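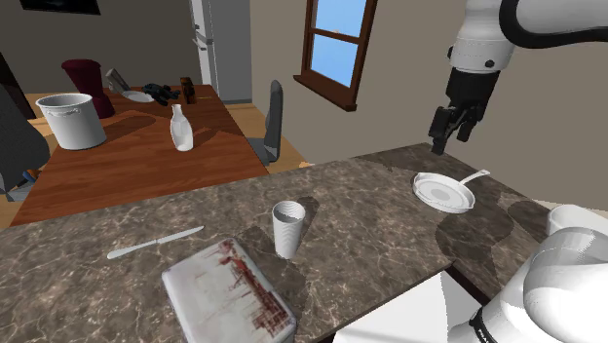 4.3 Setting the Line Pressure Alarms

The Plotum 5 controller monitors gas pressure upstream and downstream of a regulator station and closes the slam-shut valve when a limit is passed. Complete section 4.2 (sensor wiring) before you start.

CAUTION: Do not change alarm limits while the station is supplying customers. Put the controller in HOLD first. Limits entered outside HOLD are stored but not applied until the next restart.

1. Turn the key switch to HOLD. The amber lamp lights.

2. Press MENU and select LIMITS > INLET.

3. Enter the high inlet limit. The factory value is 1,227 psi. Use the value on the station data sheet if it is lower.

4. Press STORE. The display shows the new value for a few seconds and returns to the menu.

5. Select LIMITS > OUTLET and enter the high outlet limit. The factory value is 232 psi.

NOTE: The outlet limit must be higher than the regulator set point. If it is not, the controller shows E-LIM and keeps the old value.

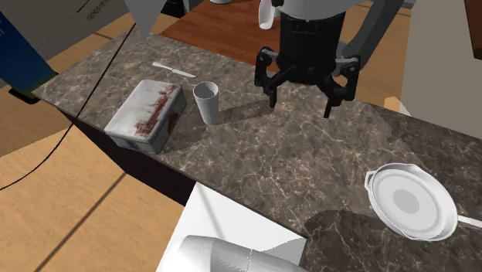 6. Set the low outlet alarm as a percentage of the set point. The factory value is 85. A low alarm sends a message to the control room but does not close the valve.

7. Select DELAY and check that the trip delay matches the data sheet. Stations with a Ridex pilot regulator need the long delay — the pilot overshoots briefly on start-up and a short delay will trip the valve.

8. Press EXIT twice, then turn the key switch to RUN.

4.3.1 Checking the trip

Isolate the outlet sensor at the Saditik manifold and apply test pressure with a hand pump. Raise the pressure slowly until the valve trips. Record the trip pressure on the commissioning form.

If the valve does not trip, vent the test line, return to HOLD and check the sensor range under SETUP > SCALE. A sensor scaled in bar while the controller is set to psi is the usual fault.

WARNING: Reset the slam-shut valve by hand only. Equalize pressure across the valve through the bypass before lifting the lever.

4.3.2 Stations with Ammann actuators

Ammann actuators report position over the second serial port. Set PORT 2 to ACT and leave the address at the default — see section 6 for networks with more than one actuator.

Page last updated: June

This site uses cookies to remember your language and manual version. Accept | Settings

Contact technical support | © Plotum | Back to top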